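Plila House Tenants' Association
Minutes of the general meeting, 6 Jun 2023

Present: Booker Ambrose (chair), Bontu Weldu (minutes), 18 residents. Apologies were received from the family in flat 32.

1. Minutes of the last meeting
The minutes were accepted with one correction. The bicycle room is closed on the Achterberg side, and the door to the garden stays open as before.

2. Heating costs
Mr. Ambrose presented the yearly bill from Gistell. The amount to be shared above the advance payments is 1,321. Several residents asked why the stairs are heated in the night. Mr. Ambrose will write to Gistell and ask for the timer to be changed before December. It was agreed that each flat will receive a copy of the bill – the paper version, as not all residents use e-mail. 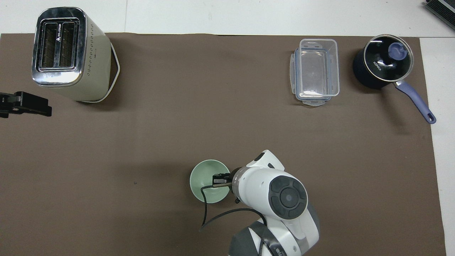 3. Common kitchen
The residents discussed the rules for the kitchen on the ground floor. The present rules are from the time when only the second floor used it, and they do not mention cleaning. It was proposed that the person who books the kitchen is also responsible for the floor and the sink. A question was raised about small appliances. The cream two-slot toaster with the chrome top may stay on the table, but everyone is asked to empty the crumbs after use. Private kettles should be taken home. The proposal was accepted, with two votes against.

4. Summer party
The budget of 200 was approved. Ms. Weldu will ask the Ivumness choir if they can sing again. The party will be in the garden, and if it rains, in the entrance hall. Residents who can lend folding chairs should put their name on the list near the mailboxes.

5. Other matters
The lamp by the back stairs is broken again. Mr. Ambrose has reported it two times and will now telephone. A resident asked for a second key to the laundry – this was moved to the next meeting.

Minutes written by Bontu Weldu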